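Search this notebook
Search
Go

Finish trials, stainless serving ware
Workshop notebook, Fliltmont bench
4 min read

November. Continued from the Algate batch. Second round of wear testing on the mirror polish, same stock, same compound, new cloths. Purpose is to settle whether the haze we keep getting after cleaning comes from the cloth, the cleaner, or residue left under the buff.

Setup unchanged. Coupons cut from the same sheet as the trays, 2 mm, edges broken by hand. Each coupon gets 60 strokes on the rub rig at fixed load, then a rinse in tap water, then a rinse in deionized, then air dry on edge. Gloss read at three points before and after. Readings go in the Nalia spreadsheet, tab "round two". Please stop sorting that tab; the formulas refer to row order.

Total strokes logged on the rig since the pad was last changed: 1,994. Pad is due. I will change it before the next set and rerun one control coupon on the old pad first, so there is something to tie the two sets together.

Results so far. Microfiber, dry: no visible change, gloss loss inside the scatter of the meter. Microfiber with the Khasawneh cleaner: same. Cotton, washed: faint directional lines under the raking lamp, none under the ceiling lights. Paper, dry: clear lines under both. Paper, damp: better than dry paper, worse than cotton. Coupon 197 was the worst of the paper group and is bagged separately in case anyone wants to look at it under the microscope. I suspect grit on that one, as the lines are deep and start abruptly partway down.

The meter only sees a small spot and the coupons are flat. A finished tray has a rim and a step, and the buff does not reach into the corner of a step with the same pressure. Compound tends to sit there. It shows up later as a gray film when someone wipes outward from the corner. 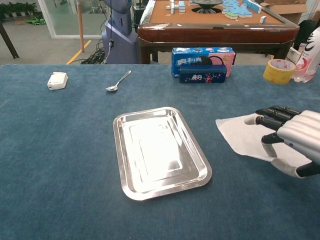

Notebook 2, p. 60

Glare remains the main problem with judging a polished tray by eye. A single overhead source blows out the middle of the flat and hides everything worth seeing. For inspection, use the raking lamp at a low angle and turn the piece through a quarter turn at least once. Lines that run parallel to the light will disappear completely in one orientation. Check the rounded corners last, with the lamp moved to the far side of the bench.

Compound residue: tried warm water with neutral detergent and a soft brush in the step, followed by the usual two rinses. Film gone on both coupons that had been bent to imitate the recess. Solvent wipe on its own left a trace at the bend. Proposed change to the procedure is detergent first, solvent only if the film is still there after drying. Not written up yet.

Open items:
- Change rig pad, rerun control.
- Recalibrate gloss meter. The black tile has a chip in one corner, check that it is outside the aperture.
- Ask Khasawneh for the chloride content of the cleaner. The data sheet gives only a pH range.
- Bend more coupons. The present radius is larger than the one on the tray.

Stopped at 4:40 p.m. Rig left unplugged, cover on.

Recent entries
Algate batch: incoming sheet, surface check
Rub rig: load cell drift
Buffing compound, storage and shelf life
Passivation after polishing, first notes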